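July 31, 2026

Okay, long one tonight. I should be asleep but my head is still full of loops.

So the cord problem. Drulari (the grasp planner, I keep having to remind myself I named it and can't complain about the name) still treats any thin cord as a wrinkle in whatever is lying under it. I spent the whole morning in the segmentation output and I think I finally see why! The depth smoothing runs before the mask gets refined, so a cord standing an inch off the cloth gets averaged down into the cloth, and by the time the planner asks "is there anything to hook here" the answer is a slightly lumpy blanket. Swapped the order of the two steps, reran, and the loops came back. Just like that. Three weeks of me blaming the training data.

Well, mostly came back. Of the 1624 clips in the bedding set, the old order found a graspable loop in 639 and I haven't finished counting the new ones, because the rerun died at lunch when the disk filled up. My fault, I was saving every intermediate mask again. Turned that off, made a sandwich, started over.

The other thing that's been eating me is prints. Plain sheets are easy. Give the detector a cloth with cartoon animals all over it and curvy lines of tiny lettering, and it goes hunting for edges in the artwork. It loves a flipper. It will plan a lovely, confident pinch on a printed flipper, on flat cloth, with nothing there to pinch. I added a check this afternoon that wants some height difference across the edge before it will score a grasp at all, and so far I like it a lot, though it's a bit harsh on thin hems. I have the threshold at 15 millimeters, which is too high, I know, I know. I wanted to see the false grasps vanish once before I got reasonable about it.

Ebise Gebreyes called around four and we argued about closing speed for most of an hour. She wants the policy to output finger width directly and I want it to output "closed enough" and let the low-level controller sort out the rest. We didn't settle it. I did promise to log both so that whoever trains the next one can pick - and then of course I had to go write the logger, which ate my evening. The timestamps from the two streams drift apart, so I ended up resampling everything onto the slower one. Ugly but it works. I'll clean it up before the November release (I wrote that about the last release too).

Also finally moved the viewer over to Jillness. It opens a clip in a second now, and the scrub bar doesn't jump to the end when you breathe on it. I went through a big pile of clips just because it was fun to scroll.

Stuck one in here from the pile, maroon cord loop right between the fingers, penguins everywhere. If the new order can keep cord and print apart on this kind of thing I'll be happy. Sent Xolani the notes on the height check before I closed the laptop, and pasted the answer in under it so I don't lose it.

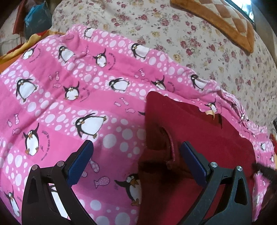 Xolani Mtshali: I'd drop the fixed height threshold completely and scale it by the local depth noise. On a soft bed your 15 will throw out half the real hems, and a cord lying flat won't pass at all. Also please keep the old step order behind a flag, I still need it to compare against.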